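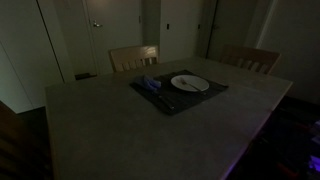
Dining Room Service I
Unit 4: The Individual Cover
Instructor: Yogesh Goel

Purpose of the unit

Students will learn to lay, check and clear a single cover to the house standard used in the Astness training dining room. The work prepares the class for the practical assessment in November, when each student lays one cover without notes.

Terms

Cover: the full set of items laid for one guest.
Placemat: the cloth or woven base that marks the guest's space on a bare table.
Flatware: forks, knives and spoons.

Laying the cover

Wipe the tabletop and let it dry. Set the placemat square to the table edge, one thumb's width in. A placemat turned at an angle must be straightened before anything is put on it.

Center the plate on the placemat. Handle it by the rim only.

Place the fork to the left of the plate and the knife to the right, blade facing in. Handles line up at the bottom. Flatware does not rest on a clean plate at the start of service.

Fold the napkin in thirds and lay it to the left of the fork. Cloth napkins are pressed on the day of use. A creased or bunched napkin is returned to the linen bin and replaced.

Clearing

A fork left across the plate is not by itself a signal that the guest has finished. Ask before removing it. Clear the plate and flatware together, then the napkin, and lift the placemat last.

Lighting

Evening service is held at a low light level. Check plates and flatware for marks at the service station, under full light, before carrying them to the table.

Preparation for next session

Read Daneshvar, chapter 2, through the section on bare-table service. Bring one cloth napkin and a clean service towel. The class meets in Room 316. Practice sheets are on the shelf by the door and should be handed in, signed, before the session begins.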